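September 15, 2020

Weighed the last of the onions this morning. They came to 50 pounds with the tops off, which is better than last year when the rot got into the second row. I spread them on the old screens in the shed and left the door propped open for the air.

Petronella Gumede drove over from Rellport with the canning jars she had promised me in January. She stayed for coffee and we talked about the well. Hers is low again. Mine is fine so far, but I have stopped watering the squash — it was finished anyway.

Paid the Joly bill for the stove repair. It was 1,168 dollars. They had quoted 1,120 and the rest was a part. I did not argue. The oven holds its heat now and I baked two loaves after lunch to test it. One was a little dark on the bottom.

The knee was bad in the afternoon, so I sat and read the rest of the Levholm book. The middle is slow. The part about the ferry strike was worth it. 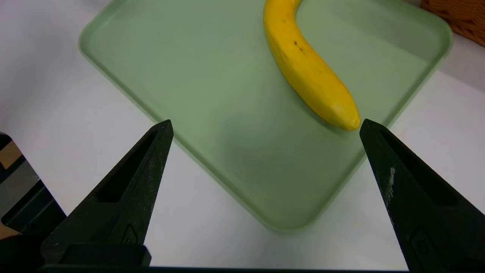 Supper was soup and the darker loaf. I am trying to eat some fruit every day, as the doctor asked, and a banana is the easiest thing to keep in the house. Apples will be ready in 5 weeks if the wind leaves them alone.

Must call about the gutter tomorrow. Bed early.

Last updated September 2020

Comments

marl_k: What kind of onions do you grow? Mine never keep past Christmas.

Dot: Glad the stove is fixed. We waited all summer for ours.

T. in Omoner: I gave up on that book at the ferry strike. May try again.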